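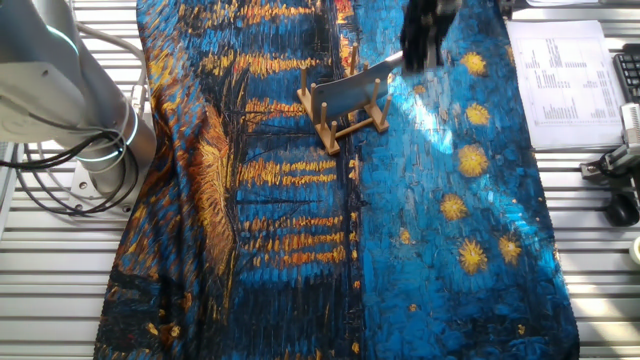
Egilsson replied that the tide tables for Skakano were wrong and had been wrong since the harbour was dredged. She had measured the error herself at the Vidal steps: 29 minutes at springs, less at neaps.

The Allus office acknowledged her letter and assigned it the number 1077. It asked her to state the instrument used. She wrote back that it was a pole with a scale painted on it, and a clock.

1. The pole

It was fixed to the lowest step with two iron straps and read every 12 minutes, day and night, for one lunar month. At night she read it by lamp.
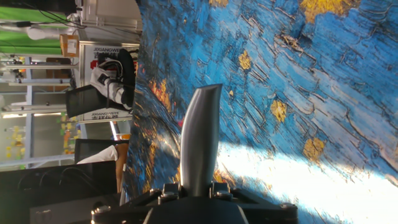

High water was the difficult reading. The level stands, falls a little, then rises again, and the true maximum can only be fixed afterwards from the curve. On the ninth night the wind dropped and the harbour surface broke into short strokes of cobalt and turquoise, like thick paint laid on with a brush. Ditte Egilsson wrote "calm" in the column for remarks and took the next reading.

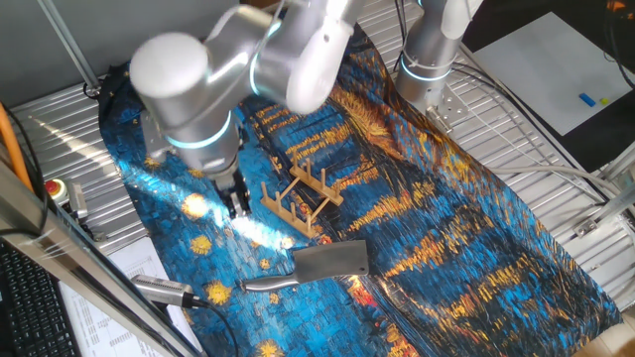 2. The reply

Allus sent a corrected table in July. The correction had been applied with the wrong sign. The ferry to Zikotside left by the new figures and grounded on the bar with 112 passengers aboard.

She saw it from the steps. She noted the time and the height of water, then went up to the house to write another letter.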